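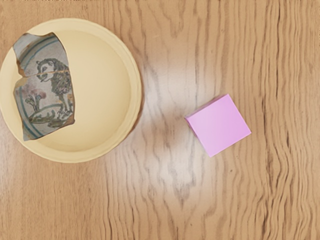 Simulated view of a glazed shard with a painted lion, lying on a pale yellow plate beside a pink cube.

Plenureck moves shard sorting at Hasdale store to robot arms, keeps all conservation staff

HASDALE – Plenureck, which stores and catalogs finds from building sites and digs, will begin using two robot arms at its Hasdale store in January. The arms will lift pottery from finds trays, set each piece down for recording and return it to its box. Until now, staff have done this by hand.

The system was built by Sayce and trained first in simulation, with rendered tabletops, plates and painted pottery. Testing on real pieces followed at the company's Kestinstead workshop, using 957 unglazed test shards made for the purpose. No excavated material was handled until the last stage, when the arms worked through 55 boxes under supervision.

Fifteen people work in the sorting room. None of the jobs will go, and pay grades stay as they are. The early shift, which starts at 6 a.m., will end once both arms are running. Staff on that shift have been offered day hours in cataloging or repair, and four have asked to train as cell operators.

"Most of us came here to work on pottery, and we were spending the better part of the day moving it from one tray to another," said Eleri Jenkins, who manages the sorting room. "I had questions about cracked pieces, and I still want a person on those. That is how we have set it up."

Under the new routine, an operator checks each tray before it enters the cell. Anything cracked, flaking or already joined goes to a conservator – the arms will not pick it up. Operators can stop either arm from the bench, and a stopped tray is finished by hand.

Plenureck has 227 boxes waiting at Hasdale and expects to clear them by summer. Each operator will complete 105 hours of paid training, split between the simulator and the live cell.

Staff will review the new hours with management every second Monday during the first months of use.

Media contact: Plenureck press desk, Hasdale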